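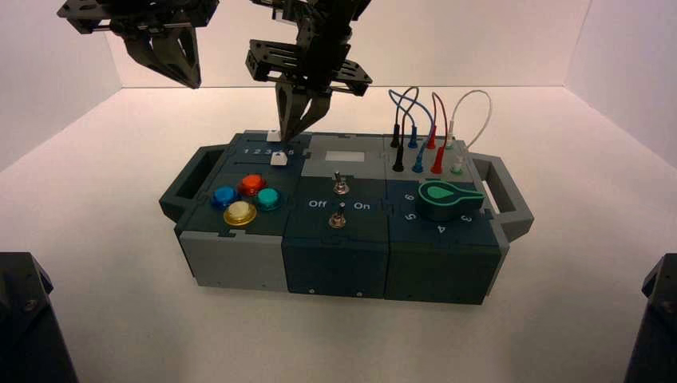

The Nekar Ceremonies Service will open its wedding loan store to all couples marrying in the district from July. Until now the store has been available only to those holding their ceremony at Trandineck House, and many requests from couples using village halls, chapels and private gardens have had to be declined. Items will be lent in boxes, to be collected and returned by the couple or by a person they name on the form. Couples who wish to supply a box of their own for table decorations are asked to choose a long, rectangular one with a carrying handle at each short end, as on the grey and teal box shown on the white tabletop, so that two people can lift it together. Boxes without handles will not be accepted at the store counter.

The store holds 300 chair covers, 40 table runners, two ring cushions, four signing pens with stands and a good quantity of glass vases in three sizes. Most were bought when the service moved to Trandineck House, and others were given by families after their own weddings. Mereana Hoani, Ceremonies Manager, has overseen the work of listing and cleaning the stock during the past winter. A number of older chair covers were found to be beyond repair and have been withdrawn. The ivory and white covers are now kept on separate shelves, following several mix-ups last summer.

There is no hire charge for couples whose notice of marriage has been given at the Nekar office. A deposit is payable and will be returned once the items have been checked. Chair covers need not be laundered before return but should be shaken out and free of confetti, pins and candle wax. Ribbon tied to the covers must be removed. Vases should be rinsed and dried, and packed in the dividers provided.
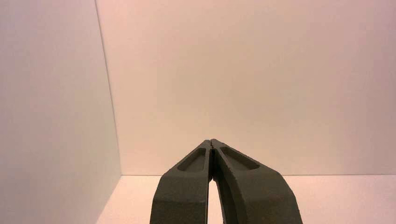 Gripper fingers with their tips together.

The wider loan scheme has been paid for by a grant of £2,000 from the Josto Fund, of which £700 has been set aside for replacement linen. The remainder will meet the cost of shelving, boxes and a second collection point at the Dimitrov Rooms, where couples in the north of the district will be able to sign for their items. The Dimitrov Rooms will not hold stock of their own, and orders for collection there should be placed at least ten working days before the ceremony.

Araba Lamptey, Deputy Registrar, said: "Families often spend a good deal on things that are used for one afternoon. We have had these items on our shelves for years and we would like to see them go out more often. I would ask couples to book early, as the summer dates are filling up and we can only lend each cover once in a weekend."

Bookings made for Trandineck House before this notice will be honoured in full and need not be made again. Couples who have moved their ceremony to a later date should tell the office, quoting the reference on their original letter, and their items will be carried over.

Loan forms may be requested from the Nekar office by telephone or in person. The full list of stock, with sizes, is attached to the form.

Nekar Ceremonies Service, May 2021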